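Leaves are not waste: a talk with Urmila Gautam

Every October the paths in the Wukunwood garden colony are covered with leaves, and most people put them in bags and bring them to the gate. Urmila Gautam walks in the other direction. She takes the bags from the gate and carries them home to her plot, where she has made leaf mold for many years. I visited her there to ask how she does it, as my own attempts gave me only a wet, cold heap.

"Your heap was not wrong, it was only young," she says when I tell her this. "People expect it to behave like compost. Compost becomes warm and goes fast. Leaves are broken down mostly by fungi, and fungi take their time. If you look after one year and you are disappointed, close it and look again the next year."

Her bins are simple. Four posts are hammered in the ground and chicken wire is put around them. There are three of these bins in a row behind the shed, one for each year. The biggest holds 580 liters when it is full, but she says the leaves sink down to less than half before the spring.

I asked which leaves she prefers. She likes hornbeam, birch and hazel, which are thin and rot easily. Oak she also takes, but it goes in its own bin and may stay there for three years. "Walnut I leave at the gate," she says. "Maybe it would be fine after a long time, I have read both opinions. I have enough of the others, so I don't need to find out." Evergreen leaves such as laurel she does not use at all, and pine needles she keeps separately for the paths between her blueberries.

The most common mistake, in her opinion, is dryness. In the middle of a heap the leaves can lie for a whole summer like paper. She wets every layer with the watering can when she fills the bin, and in a dry May she opens the top and waters again. If she has time she goes over the leaves with the lawn mower first. A little grass in between does no harm, she says, it even helps.

Her neighbor Torbjørn Lindholm uses plastic sacks instead of bins. He makes holes in them with a garden fork, ties them loosely and pushes them behind his hedge. Urmila finds this a good method for a small plot. "His is ready sooner than mine, I must admit it. But I don't want to look at sacks, and I have the hedgehogs in my bins every winter, so I stay with the wire."

What does she do with all of it? The one-year material, which is still rough, goes as a mulch under the currants and on the empty beds. The two-year material she rubs through a sieve and mixes with sand and some garden compost for sowing. She warns that leaf mold has very little food in it. Seedlings may start in it, but when they have their first true leaves they need something stronger. Tomatoes and cucumbers she moves to a richer mix as early as possible.

On the heavy clay of Wukunwood the effect came slowly. In the first five years she noticed not much. Then one spring she could push the hand fork into the bean bed without standing on it. "Helmut Teuber, who had the plot before me, came to visit and did not believe it was the same soil. He asked me if I had bought new earth."

Before I left she filled a bucket for me from the oldest bin. It was dark and crumbly and smelled like a forest after rain. I have spread it under my gooseberries, and my own heap is closed again, with a board on top, until next autumn.
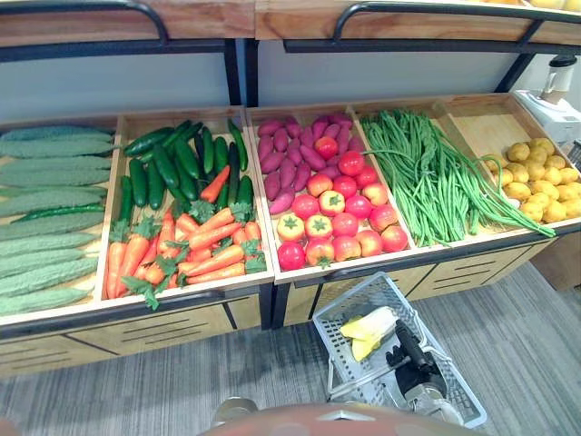
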